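Siltley Box Scores

A README for the Siltley amateur basketball dataset

Hello, and thanks for stopping by! This is a collection of box scores, schedules and play-by-play notes from the Siltley amateur basketball league, typed up from paper score sheets and tidied into files that a spreadsheet can open without complaint. It began as a way to settle an argument over free throws, and it has grown a good deal since then. If you like small-league basketball, or you teach a statistics class and want numbers that aren't from the pros, please help yourself.

What you get

The release covers 4 seasons and 80 games. Each season starts in September and runs until the playoffs are done. The files are:

games.csv – one row per game, with the home team, the away team, the gym and the final score
players.csv – one row per player per game, with points, rebounds, assists, fouls and minutes where somebody wrote them down
plays.csv – one row per scoring play, in the order it appears on the sheet
gyms.csv – a short list of gyms, with notes on court length and whether the three-point line is regulation

Players appear as number codes only. The codes stay the same from season to season, so you can follow a guard from her first game to her last without ever learning who she is. 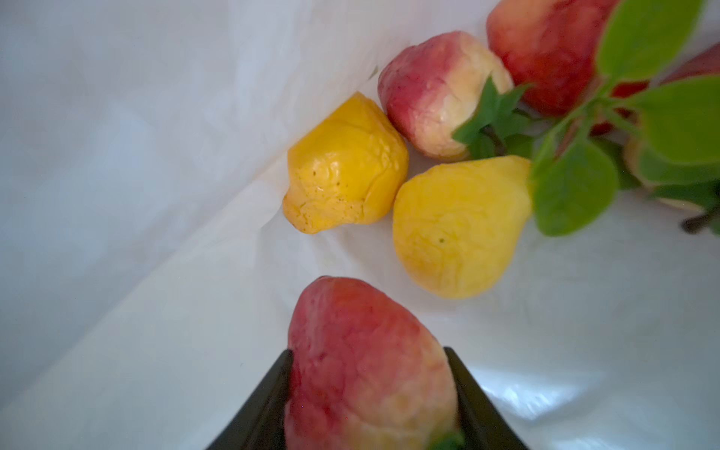
Fruit on a white surface, one piece held between the gripper fingers.

How the sheets were typed up

Every sheet was entered twice, on different evenings, and the two versions were compared line by line. Where they disagreed I went back to the paper and squinted. Most of the trouble came from sevens that look like ones, and from one scorekeeper in the Flirberg gym who wrote assists in the rebound column for most of a winter (those rows are fixed, and marked with an F in the notes column so you can undo the fix if you don't trust me).

Overtime was harder. The older sheets have no box for it, so the points were squeezed into the margin or added straight onto the fourth quarter. I've split them out wherever the running score made it possible. Otherwise the ot_points column is blank – please don't read a blank as a zero.

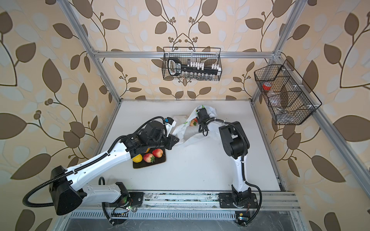
The two arms over the white tabletop, with the leaf-print wallpaper behind.

Known problems

Minutes are missing for 7 games, all of them in the second season. Steals and blocks were never kept by the Soriano team's scorer, so any league-wide ranking on those will be unfair to Soriano, who played very good defense and would want me to say so. Also, 3 games were moved to a different gym on short notice, and the schedule still shows the old one. Use the gym column in games.csv for anything to do with home court.

Attendance is not included. I tried, but the counts on the sheets were mostly wishful.

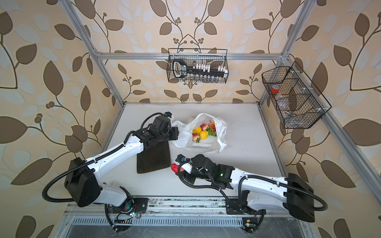

Loading the files

Everything is plain comma-separated text in UTF-8, with a header row. If you'd like a head start, the Femoler script in the tools folder reads all the tables, joins them on game_id and prints season averages for each team. It's slow and a bit fussy about folder names, but it has served me well. Run it from the top folder, and keep the file names as they are.

License and corrections

You're free to use, share and change the data for any purpose, as long as you mention where it came from. If you played in one of these games and remember it differently, open an issue with the game_id and tell me what you recall. I can't change a score on memory alone, but I'm always glad to pull the sheet and look again.

Last updated 4th December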